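Wednesday Loom Notes
April
Posted by the Jesia newsletter desk

I finally gave in and bought a flatweave kilim for the hallway, and I've been boring everyone with it ever since! It came from Britwood, who had a pile of 3 runners in the back room, all in madder red with a bit of faded indigo along the ends. Mine was $1208 (I had told myself $200, ha). What sold me was the slits. In slit tapestry the weaver turns each color back at its own edge, so you get those tiny gaps between the blocks, and if you hold the rug up to a window the light comes right through.

I'd been worried about a few loose warps at one end, but the repair person at Manole secured them with plain overcasting and left the old fringe alone. I'm so glad. I've seen too many kilims with a bright new fringe stitched on.
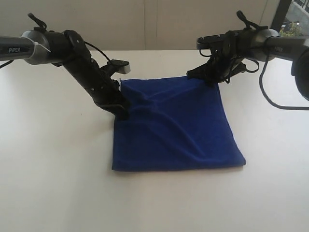

Dorrie wrote in to say she'd never put a kilim down without a felt pad, and that hers slid all over the hall until she cut one an inch smaller all around. Good tip, and I've ordered one.

Comments

pileandweft: Do turn it end for end every few months. Mine faded badly on the door side.

Hallie R.: Is the indigo natural? Mine from Zevska bled onto a cream sofa.

Recent items
Reading the knots on a village rug
Moths, and what worked for me
Zevska spring sale notes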